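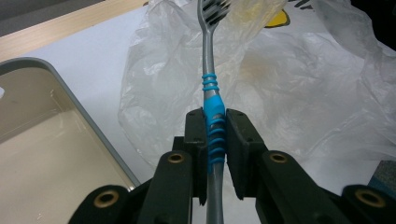
Moving from the pack bench to the demo tables, what changed for you?
8 posts, 4 min read

pastach_nights
I've been on kit packing at the Osier building for 2 years. Utensils and toothbrushes into trays, bags opened, bags moved out of the way, all by hand. In September they started moving people off the bench and onto the hand-held grippers, and my turn comes next. The lead says it's the same work with a tool in your hand. I'd like to hear from people who have switched. Is it the same pay grade where you are? Do your hands hold up? And what happens to the bench afterward?

tray_side_left
Switched in spring. It's the same objects and a different job. On the bench you get judged on finished trays. With the gripper you get judged on usable takes, and a take is one clean run from start to finish. If you drop the fork and pick it up again with your other hand, the take is out. My first full week I had 50 thrown out and I thought I was doing fine.

Pay grade stayed the same for us. They did drop the piece bonus, so check that before you sign anything.

kwhb
Forks and brushes are easy once you learn to close on the rubbery part of the handle. Bare metal turns in the jaws if you grab it off center. Bags are where you lose your time. You can't feel through the grip whether you have one layer or two, so you end up watching the pads the whole time. On the bench I could open bags while talking to somebody. 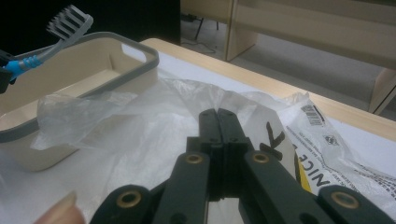 The other thing is you slow way down. I used to clear a table without thinking about it, and now I go at half that speed on purpose because fast moves get rejected. It took me a couple of weeks to stop feeling like I was slacking.

osier_2nd_shift
I don't agree that it's a different job. It's a packing job with more rules. I've done both and I'd take the gripper. No knife work, no cartons to lift, and you sit if you want to. My wrists are better. My thumb is worse.

What I don't like is the quiet. The bench had six people at it. Now it's two of you at a table, and you can't talk much because you're both watching your own jaws.

tray_side_left
Where I am the thumb is the whole problem. Two people on my shift are back on light duty over it. Saying it's easier on the body depends a lot on which part of the body.

osier_2nd_shift
Fair enough. We rotate every 2 hours. If they don't rotate you, ask for it in writing.

pastach_nights
Thanks, nobody mentioned rotation at our meeting. What about the bench itself? Kneževič is supposed to supply the arms that get trained on all this, and the slide said "no reduction planned." I don't know how much weight to put on "planned."

line_lead_b
I run a line at Pimier, so take this from that side. We logged 2079 accepted takes before anybody put an arm on real trays. The arm does rigid items all right. It's slow on film and it still needs a person next to it. We didn't cut the bench, but we also didn't replace the people who left, and after a while that's a smaller bench. I would ask your lead directly about backfill. It's a better question than asking about layoffs, and they usually have to give you a real answer.

For the first week, here's what I give new people on my line. Argue with it if you like.

1. Set your table up the same way every time. Tray on one side, bags on the other.

2. Close on the item before you lift. Count one, then go.

3. With bags, go for a corner or a gathered spot. Don't try to take the middle of a flat side.

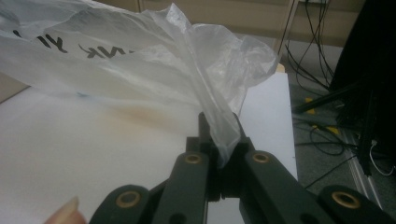 4. Keep your free hand back from the jaws.

5. If a take goes bad, stop and mark it yourself. Marked ones don't count against you here. Unmarked ones do.

kwhb
5 is not the rule everywhere. At our place a marked take still counts against your daily number, so people don't mark them, and then the reviewers wonder why the rejects are so high. Find out which way yours works before your first shift.

Contact the moderators | Copyright belongs to the individual posters | Back to top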